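Stindenby Grocery Bags – Spring Progress Report
Posted June 27, 2025

Hi everyone at the Hämäläinen fund,

You asked for something shorter than last time, so I'll try (no promises!). The second payment came through fine, thank you, and most of it has already turned into food.

First, the number you always want. Between the start of the grant and the end of last month we packed and sent out 446 bags, and 243 of those went to homes in Iltlow. The rest stayed in Stindenby, apart from a small batch for the night shelter, which had asked for snacks and drinks only. Our plan says 1000 by the end of the grant, so we're a bit behind. Winter was slow and the first supplier let us down twice – I wrote to you about that in the last report, so I won't go through it all again. The new supplier has been great so far. They deliver on time and they call when something is out of stock, and that alone has saved me a lot of running to the store in the evening.

Now the bags themselves. We started out with paper ones, as you may remember, and they looked lovely on the shelf and then tore at the bottom the minute anyone put a jar in. We've gone over to plastic shopping bags with loop handles you can knot. They're see-through enough that people get a fair idea of what's in there before they open it, and they pack down to nothing in the storeroom. I know plastic wasn't in the application. I'd like to try cotton ones in September if the budget allows, and I've put a line for that in the spending sheet so you can see what it would cost.

We also changed how we pack. Before, everyone grabbed from the shelves and filled a bag however they liked, and some bags ended up with four kinds of crackers and no dinner. Now everything for one bag gets laid out on the table first, with the packing sheets next to it, and goes in from there. Boxes stand upright, soft packages go along the bottom or down the sides, drinks go in last. It's slower! But we get far fewer calls about missing items, and the new packers pick it up in one afternoon.

The snack bags have been the surprise hit. We only meant to do a few, with whatever cookies and drinks we could get at a good price, and then the after-school group at Mindthorpe asked for 76 of them. Some of the stock comes from the import store on the corner, so you get packages in two or three languages in the same bag, and the kids love trying to work out what they've got.
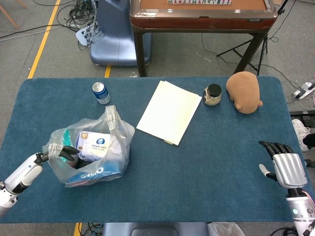

Helmi Lehtinen wrote back after the draft of this report went around, saying the snack bags should be counted apart from the full ones, because a bag of cookies and a bag that feeds a family for two days shouldn't sit in the same total. I think she's right, and I'll split them from the next report on. The 446 above includes both, so please read it that way. She also wanted allergy information on every packing sheet, and we're doing that already for the Mindthorpe orders.

Money: we're under on transport and over on food, and the two nearly cancel out. The table covering and the shelving are paid for. I'm still waiting on one invoice for the storeroom rent and will forward it when it shows up.

What I need from you is a yes or no on moving the leftover transport money into food, and a yes or no on the cotton bags. If you can get me both before the summer break, I can place the orders before prices go up again. Aleksandra Sowa has the receipts in order and can send copies to anyone who wants them – just write to the usual address and put "receipts" in the subject line.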